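Sports Massage Level 3 - Project Report
Does a short calf massage help people who stand all day?

Why I picked this

I did the practical half of my course in the evenings and worked days at the garden centre in Unley, on the tills. Everyone there moans about their calves. So when the tutor said choose a real group of people with a real complaint, I had mine already. The question was simple: if someone on their feet all day gets a short massage to the lower leg once a week, do they feel less tight at the end of a shift, and can they bend the ankle any further?

Small project. Not trying to prove anything big.

What I read first

Mostly the two course textbooks, the anatomy handouts and whatever the college library let me have on a short loan. The books agree on the basics - warm the tissue with long strokes, work deeper slowly, finish light. They don't agree on how long you need to spend. One says five minutes a leg is plenty, the other wants nearer fifteen. I went for eight each leg as that fitted into a tea break with time to get shoes back on.

Also read a bit on soreness scales. The nought to ten one is easiest to explain so I used that.

How it was done

Everyone filled in the health form before anything else. Anyone with varicose veins, a history of clots, a recent sprain or broken skin was left out and told to see their GP if worried. Two had to be turned away, which was awkward but it is in the rules.

The rest split into two groups. One got the massage weekly, the other just got a stretch sheet (wall stretch, step drop, seated towel pull). Both groups wrote a score before and after the last hour of their shift. Ankle bend was measured with the knee to wall test, in centimetres, shoes off, same bit of wall each time.

Oil was the plain one from Grollholm, no scent. I got through 400 ml over the whole project. Couch was the folding one from the college store, a bit low for me and I felt it in my back by the third week. Should of put the legs up a notch sooner.
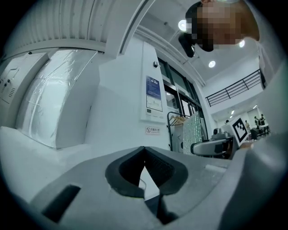
Lalonach, 20th January

Writing this part up at my aunt's as the library is shut at weekends. All the score sheets are in now apart from one that went through the wash.

Total was 32 massage sessions. I logged the time of every one including setting up and wiping down and it came to 702 minutes. More than I expected, and the setting up is a big chunk of it. If I was charging for this I would have to think about that.

Results

Massage group - scores dropped for most people after each session. The drop was bigger in the first two weeks and then sort of levelled off. By the next shift a lot of it had gone back up, so the effect doesn't seem to last much past a day or so.

Stretch group - slower start, hardly any change in week one. By the end their scores were not far behind the massage group at all. This surprised me. Some admitted they only did the stretches when they remembered, so take that how you like.

Knee to wall - tiny gains in both groups. Could easily be me getting better at measuring. One person went backwards but had been moving house that week.

What went wrong

Started late. The consent forms needed a second signature and that lost me a week.

Scores are only what people say they feel. They knew me, they probably wanted to be nice.

My pressure was not the same every time. Early on I was too light, one person said it tickled. After the tutor corrected my stance it got firmer, so week one and week four are realy not the same treatment.

No one was checked after the project ended. Would of been useful to ring round a fortnight later.

What I'd change

Same length of shift for everybody. A third group who get both massage and stretches, as that's what I would tell a client to do anyway. A proper height couch. And score sheets on card, with a pen on a string.

I'd also like to try it on a harder job than shop work. A friend on my course did hers with the kitchen staff at Liem and their starting scores were miles higher than mine - more room to see a change, I think.

What I got out of it

Better at talking people through the health form without sounding like I'm reading it. Better at palpating the soleus, which I honestly couldn't find in September. I know now I need to use my body weight and not my thumbs. Thumbs are still sore.

Word count without the tables: 3522 in the full version handed in, this is the cut down one for the course page. Consent form, stretch sheet and the raw scores are in the appendix at the college office, ask at the desk.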